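Workshop notebook, glaze bench, May, a bit after 4 pm

Kiln has been off since this morning and I can't open it until it drops under 140, so I'm writing up the celadon tests while I wait. I'm going to try to be more thorough than last time, because Hideaki went looking for my notes on the Flakska clay and found a page that said "same as before but thicker." Sorry, Hideaki.

So, where we are. The Trereck green is still crawling on anything with a sharp rim. I've thrown the new batch of tiles with a rounded edge on one side and a cut edge on the other, same clay, same bisque, so we can see both on one piece. Bisque went to 900 like always. I sponged every tile this time! Last round I only sponged half of them and then forgot which half, and that pretty much killed any chance of saying whether dust was the problem.

Theano thinks it's the bentonite. She says we're putting in too much to keep the glaze from settling, and then it shrinks as it dries and pulls away from the edge before it ever sees the kiln. I looked at the dried tiles with the loupe before loading and she may have a point, there were hairline cracks on a few of the cut edges, all in the thicker dips. None that I could find on the rounded side. I made a second bucket with the bentonite cut in half and it settled like cement overnight (had to go at it with the drill mixer and got green slop up to my elbows), so that's not something we can live with long term. Epsom salts next, a pinch at a time, dissolved in hot water first.

The two buckets are marked T-old and T-half on the lids. Please keep the lids with their buckets. I mean it, Stavros.

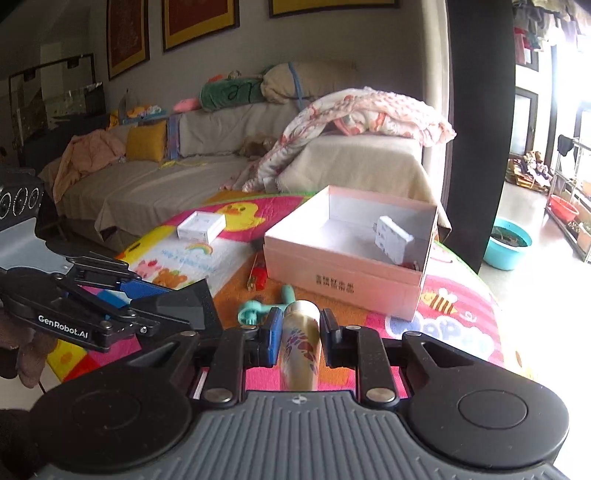

Decoration is the other thing I've been chewing on. Kosmas wants the Cimudura mugs to have some kind of surface pattern under the green, and he keeps asking for "something botanical," which could be anything. I tried leaf resists with wax and they came out muddy, you get a nice outline and then the inside of the leaf goes gray. What I'd like to try is more along the lines of that metallic bottle with the red and purple print on it, the one that could be flowers or could be feathers. I like that I can't decide which! Loose shapes like that would forgive a lot of movement in the glaze, where a proper leaf with veins just looks wrong the second it runs. The colors are a different story – red under a reduction celadon is asking for trouble, and I'd expect purple to go some kind of brown. I'll start with iron and cobalt slips, brushed on at leather hard, and see what the shapes do before worrying about anything brighter.

Brushes: the Mavromatis ones are shedding. I picked hairs out of the slip all morning. The old goat hair one with the taped handle is still the best brush in the building and it lives in my drawer now, ask if you want it.

Slip recipe for my own sake: same clay body as the mugs, dried, slaked, sieved at 80 mesh, then the oxide ground in with the mortar for as long as my arm holds out. I skipped the grinding on the first cobalt one and got blue pepper all over the tile. Kind of pretty, but not what Kosmas is paying for.

Themis came by while I was mixing and asked whether we could just buy a commercial underglaze. We could. I'd like to give the slips another couple of firings first, and if they're still muddy I'll shut up and order the jars.

Firing notes. Bottom shelf was loaded tight, top shelf had gaps I could've put a teapot in. Started reduction later than I meant to because I was on the phone with the gas people about the regulator. The flame at the bottom port looked lazy for a good while after that and I opened the damper up to 2 notches to clear it. Cone pack on the bottom was hard to read. The middle cone was bending and I called it there, so if the bottom tiles look underdone, that's why.

Checked the kiln again at 5:30, still too hot. Peeked through the spy hole with the flashlight anyway and the front tile looks green and shiny on the rounded side, can't see the cut edge from there.

To do tomorrow: unload, photograph the tiles with both edges showing, epsom salts in T-half, wedge more clay for the slip tests, call back about the regulator.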